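3.2 Bread, bowls and the pull of colour

Small bakeries are a wonderful place to study how shoppers choose! In the Plorkley survey we gathered 350 replies on what makes a roll look fresh, and colour came up again and again, well ahead of price. Gloss mattered too, on wrapping as much as on crust (Figure 3).
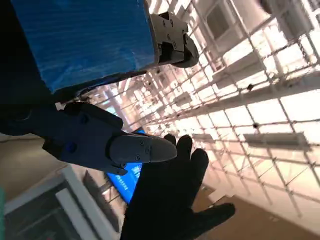 3.3 Crust and background

The Akbari scale, which runs from pale to dark crust, served us nicely. We paired its scores with almost 4,000 till records from the Wirkier shop, and browned tops sold earliest in the morning. A plain green or pink setting seemed to lift the warm tones of the bread, and we would love to see this tested with seeded loaves.

Figure 4. A bread roll and a pink bowl on a green cutting mat.
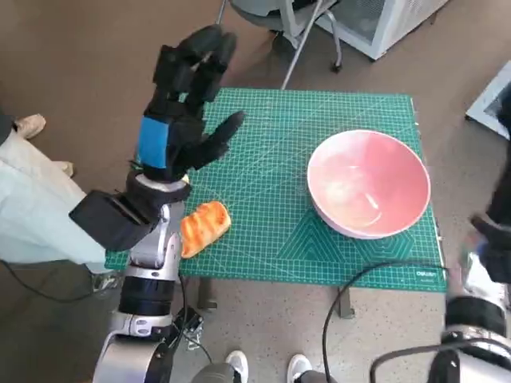
Does a darker crust always sell better?

Only up to a point. Past 43 on the Akbari scale, shoppers began to call the rolls burnt.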